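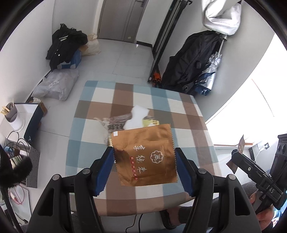 Product Review Meeting — Hand-Held Gripper Kit, Second Trial Period
Warnevgate office, October, 2:00 p.m.

Present: Renu Saxena (chair), Ezekiel Ridgeway, Yogesh Sandhu, Rajkumari Bisht (minutes)
Apologies: Rajkumari Mittal

1. Previous minutes
Accepted with one correction. Item 4 should read "finger pads," not "finger guards."

2. Kit under review
Mr. Ridgeway summarized the Astton offer. The kit is a pair of hand-held grippers with charger, carry case and spare pads. List price is $800 per pair; a trial customer pays $445 for the first pair only. Pads are sold separately after the first set. The quote does not state whether shipping to Flindthorpe is included.

3. Handling of foil packets
Mr. Sandhu reported on packet work with the kit. Operators logged 183 grasps on small sealed packets, with the packet held upright by its side edges. Drops were mostly at the moment of release. Slips during transfer were fewer and were tied to one operator's grip angle. Creased foil was no harder to hold than flat foil. Serrated edges left light marks on the ridged pads; no tearing.
Ms. Saxena asked whether the log separates left-hand and right-hand units. It does not. Mr. Sandhu will add a column.

4. Comfort and cables
Two operators reported wrist fatigue after long sessions. Mr. Ridgeway noted that the handle cannot be adjusted and that Astton has no plans to change this. Cable length was adequate for seated work. Standing work was not tried.

5. Comparison with Kashyap kit
Deferred. The Kashyap sample has arrived without its pads — supplier contacted, no reply yet.

6. Decision
Purchase of one pair at the trial price approved, subject to written confirmation of shipping cost. No decision on further pairs until item 5 is closed.

Actions
R. Saxena: shipping confirmation from Astton.
Y. Sandhu: revised grasp log; repeat packet test with new pads.
E. Ridgeway: pad delivery from Kashyap.
R. Bisht: send minutes to R. Mittal.

Meeting closed 2:50 p.m.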